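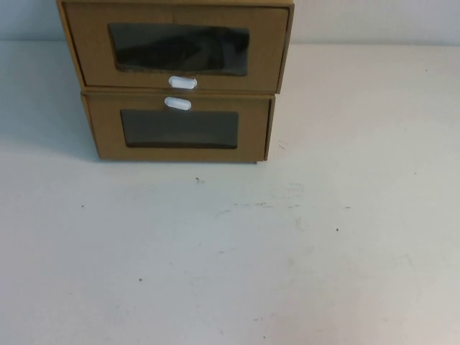

How long should you keep old household paperwork?
Less time than most of us do, and a lot of it can go the minute you've read it.

I say that as someone who had every gas bill since we moved in, plus the instructions for a Keno toaster that went to the tip years ago. I got going on it in February, when it was too wet to do anything in the garden, and I've only just finished. In my defence there was a lot of tea involved, and I kept stopping to read things (a very cross letter I wrote to Kasik Windows took up most of an afternoon - I'd forgotten how angry I was about that back door!).

My friend Tracey Dunmore got me started. She used to do the filing at Goodall the solicitors and she's ruthless. Her way is to make 3 heaps, for keep, shred and not sure, and you're not allowed to open the not sure heap again until the other two are dealt with. Mine was enormous. By the time I came back to it I couldn't remember why I'd been unsure about any of it, so most of that went as well.

Birth certificates, wills, anything to do with the house and anything about a pension I've kept, and they've got their own folder now with a label on the front. Tax things I've hung on to for seven years, and I dare say that's longer than I need, but it makes me feel better. Old bank statements went through the shredder, apart from the ones that show what we paid for the kitchen.

About that shredder. It's a little Zundmont one and it gets hot and sulks if you feed it too quickly, so do a bit at a time and go and put a wash on in between. And take the staples out first! I lost an evening to one staple and a pair of tweezers.

The shreddings are lovely in the compost, by the way, as long as you mix them in with the wet stuff. I've still got the photos to sort, but those can wait for a rainy spell. If anyone has a good way of dealing with children's school reports, do drop me a line, as I can't bring myself to part with a single one.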